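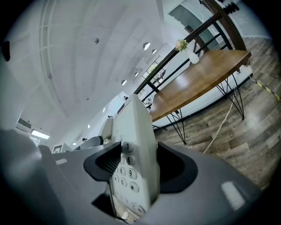

# Front desk and phone clerk, part time

Nokska is looking for a front desk and phone clerk at its Sturitz office. The job is part time, mornings, with a start date in July 2023. We rent and repair folding furniture, tents and serving equipment for weddings, school events and company picnics. Most of our customers still call us, and the person in this job is usually the first one they speak to.

## The work

You will answer the main line, take rental requests, and pass repair calls to the workshop. Between calls you will check that tomorrow's orders match the delivery sheets and phone customers whose sheets have gaps in them. The usual gaps are a missing gate code, no name for the person receiving the delivery, or a pickup time that falls before the event is over.

You will also:

- greet people who come to the counter to pay or return small items
- write up deposits in the day book and in Yeo, our booking program
- open the mail and sort invoices for the bookkeeper
- keep the price sheets at the counter current
- call back everyone who left a message overnight, before 11

We keep 491 items on the rental list. You don't need to know them when you start. You will have a printed copy at the desk, and the warehouse crew will answer questions. After a few weeks most clerks can quote chairs, tables and the common tent sizes from memory, and look up the rest.

The work is uneven. In February the phone can be quiet for an hour. In early summer two callers may be on hold while a third person waits at the counter. Please think about whether that suits you.

## Hours and pay

The shift is 5 hours, from 8 to 1, on weekdays. You get a paid break of 15 minutes. From May through September we may ask you to stay until 2, and the extra hour is paid at the higher rate. We do not schedule the front desk on weekends.

Pay depends on experience and is set before you accept the job. We will tell you the range when we call to arrange an interview. Part-time staff get paid holidays when the holiday falls on a working day, and paid sick time from the first month. Staff can rent from us at no charge twice a year, if the items are free.

Parking is behind the building, next to the loading dock. The Prurkuvov bus stops across the street.

## What we need from you

- A clear speaking voice and patience with people who are not sure what they want
- Handwriting other people can read
- Basic computer skills. We will teach you Yeo
- Simple arithmetic, such as working out a deposit or a late fee
- Reliable attendance at 8, when the phone lines open

Past work in an office, shop, clinic or hotel is useful. So is a second language. Neither is required. You do not need a college degree.

The job is mostly done sitting down. The counter is on the ground floor and there is no step at the front door. You will not be asked to lift furniture. If you need a different chair, a headset or another change to do the work, say so at any point and we will talk it through.

## Training

For the first 2 weeks you will sit beside the current clerk, who is moving to our purchasing desk. You will listen in at first, then take calls while the clerk listens. After that the clerk will be down the hall and can still be asked. Training hours are paid at the full rate.

## How to apply

Send a short letter and a list of your past jobs to the Nokska office in Sturitz, or leave them at the counter in an envelope marked "Front desk." A handwritten letter is fine. Please include:

1. A phone number and the best time to reach you
2. The earliest date you can start
3. Any weeks this summer when you will be away
4. The names of two people we can call who have worked with you

We do not need a photograph or your date of birth.

Interviews take half an hour. Part of that is a practice call, in which one of us plays a customer ordering tables for a family reunion and changes the order partway through. We will give you the price sheet and a few minutes to read it first.

Everyone who applies will get an answer by phone or mail. If you applied for the warehouse opening earlier this year and would like to be considered for this one, tell us in your letter and we will use the references we have on file.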